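The Long Life of the Empty Bin

Radoslava Polák owns 6 bins, which she considers a modest number. Her husband considers it six more than a two-bedroom flat in Trarnden can hold, and they have agreed to stop raising the subject at meals.

I should say what we mean by a bin, as the word does a lot of work in English. We do not mean the thing under the sink. We mean the open-topped tub, tote, tray or crate into which parts, parcels, potatoes and other people's returns are tipped on their way to somewhere else. You have never bought one. You have almost certainly eaten something that sat in one.

Polák spent the better part of her working life at Zuren, a firm that supplied storage to warehouses and then, when the warehouses stopped ringing, to anybody with a van. She began in the order office and finished in what was called Returns and Condition, a department of four people whose job was to look into used bins and decide whether they could go out again. She liked it enormously. She says this with the slightly hunted air of someone who has said it at parties.

"People look at the outside," she told me, over a pot of tea that had been standing since before I arrived. "The outside tells you it was moved. The inside tells you what it did for a living."

The outside, she explained, collects labels, tape, the ghosts of labels, and the marks of being shoved against other bins. All very well, but superficial. The inside is where the career is. Screws leave one sort of scratch and castings another. Anything that slides to the same end every time will polish that end and leave the other looking almost respectable. Anything dropped from a height shows on the floor first, and after a while the floor stops showing individual insults and goes cloudy all over, like an old baking tray.

The baking tray is her comparison, and she keeps one on the kitchen wall to make the point. It is a very ugly baking tray. I was invited to admire it twice.

There is a grading system, naturally. At Zuren a bin was Clean, Fair, Worn or Out, and the arguments took place almost entirely between Fair and Worn. A Fair bin could be hired at the full rate. A Worn bin went at a discount, to customers who were putting in something that would ruin it anyway. Polák once held up a consignment for most of an October afternoon over a single tub that the drivers thought was Fair and she did not. The tub was number 2612. She can still tell you its number, and she did so without being asked.

Paint was her particular subject. Paint on the upper walls of a bin, she maintains, will see out most owners. Trouble starts lower down, in the band where the load sits and shifts, and there it goes in patches, with a ragged edge, until you are looking at something pale that may be bare metal or may be an older coat of something else. She was trained to put down which. She admits that on a dark morning in the yard she sometimes put down whichever was shorter.

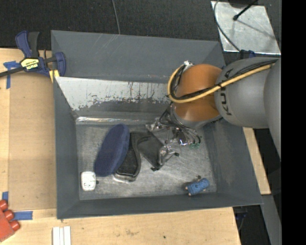

Scuffed floor, patchy lower walls: a bin with some working years behind it.

The question I had come to ask was why anyone would keep such a thing once it was past hiring out. Polák's answer took up the rest of the tea. A worn bin, she says, is the only sort worth having at home. You can put boots in it. You can put a wet dog in it, if the dog is willing. You can drop a sledge, a bag of coal or the good scissors into it and not make that small noise in the throat people make when something new gets its first mark.

One of hers holds firewood, although the flat has no fireplace. (The wood is for her sister.) Another stands on the balcony with leeks in it. A third contains the other lids. I asked what the other lids were for, and she looked at me as if I had asked what the stairs were for.

She is not alone in this, I'm sorry to report. In Standusska, a short train ride up the valley, there is a shop called Vieira that sells nothing but retired industrial storage, and on the afternoon I visited there was a queue. A young couple were trying to decide between two metal tubs which, to me, were the same tub. The one they chose was the more battered. It was also the dearer, by 40 crowns, and when I asked the man at the till about this he said, "Character," and went on wrapping it in newspaper so that it wouldn't get scratched.

Polák, when I told her, put down her cup. In her day, she said, character was a deduction -- and she would like to know what they would have given her for 2612.

She has since been to the shop herself, to check their grading. She found it lax. She came home on the train with a bin on her knees, a Worn, in her opinion, sold to her as a Fair, and it lives at present in the hall, where her husband has begun to keep his shoes in it.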